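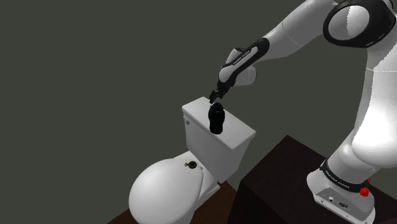

Progress report to the Munoleck Fund
Project: Open records on regional arms control, Ternholm office
Prepared by Kalliopi Shehu, project lead
2022-01-04

Dear Zixuan,

It has been a very good stretch for us, and I'm happy to finally put it all in one place. When we last wrote, the treaty archive was still a pile of scans and a long wish list. It is now something that people use, and a few of them have started writing to us with corrections, which pleases me more than almost anything else in this report!

The archive

We have now catalogued 400 documents on notification and inspection agreements, from full treaty texts down to single-page exchanges of letters between foreign ministries. Each one has a short plain summary, the date it took effect, the date it lapsed if it did, and a note on where the original is held. Xiuying Dai led this work and rewrote the summary guidelines halfway through, when it became clear that our first batch leaned too heavily on legal wording. The older summaries have been redone to match. They read much better, and the search results improved along with them.

The hardest material has been the annexes. Negotiators often put the parts that matter most - what counts as a launcher, how much warning an inspection team must give, who pays for the flights - into annexes that were never published with the main text. We asked 16 national archives for missing annexes. Most have replied, several with complete copies, and two sent material we hadn't known to ask for. Three requests were refused on security grounds. We have recorded those refusals in the catalogue so that other researchers don't have to start from nothing.

The verification study

Chunhua Duan's study of how inspection rules hold up after a treaty partner announces its withdrawal is in full draft. The question sounds narrow, but it opens up a lot. Many agreements have a notice period, and during that period both sides are still bound by the rules, at least on paper. Chunhua compared what the texts require with what the parties later said publicly about visits, data exchanges and phone contacts between duty officers. The routine data exchanges seem to last longer than the on-site visits do, and the quiet technical channels last longest of all. She is careful about how far the public record can take her, and the draft says so in several places.

Kaiwen Wei read the draft for us and sent back eleven pages of notes. His main point was that we treat a suspension and a withdrawal as nearly the same event, and he's right that the legal position is quite different. Chunhua is splitting that chapter into two. It will add some weeks, but I'm sure the study will be stronger for it.

The Stornach meeting

Our closed meeting in Stornach brought together former inspectors, serving officials and a handful of younger researchers for two days. We kept the agenda light and the sessions long, and the conversation was wonderful. The session on incidents at sea ran well past dinner. A written summary, without names attached to remarks, went to all participants for checking. We have had comments from nearly everybody and expect to send you the final text with the next report.

One idea from that meeting has already changed our plans. Several of the former inspectors said that their own working papers, the checklists and travel notes and hand-drawn site plans, are sitting in boxes at home. None of it is secret, but it's not in any archive either. We would love to record interviews with them while they still have the papers in front of them. Xiuying has drafted a consent form and a list of topics.

What has gone slower than planned

The website redesign is behind. Shen, the firm doing the work, delivered the catalogue pages on schedule, but the timeline view was slow on older computers and we sent it back. They've been good to deal with and a second version is in testing now. The translations are also behind. We had hoped to have the summaries in French by this point, and only the treaty texts proper are finished. Our translator was away for part of the fall and I chose to wait for her, as the terms need to be consistent from one document to the next.

Budget

Spending is a little under plan, nearly all of it on travel. Two archive visits were replaced by remote requests. With your agreement, we would like to move the unspent travel money to the inspector interviews described above. No other changes between budget lines are requested.

Next steps

The revised verification study goes to outside readers in February. The timeline view should go live in the same month if testing goes well. Xiuying will begin the first interviews as soon as we hear from you on the travel money, and I'd be grateful for an answer on that point when you have had a chance to talk it over.

Thank you for your patience with the slow parts and your real interest in the rest. Your questions on the last report were excellent, and two of them ended up in Chunhua's introduction.

With warm regards,
Kalliopi Shehu
Ternholm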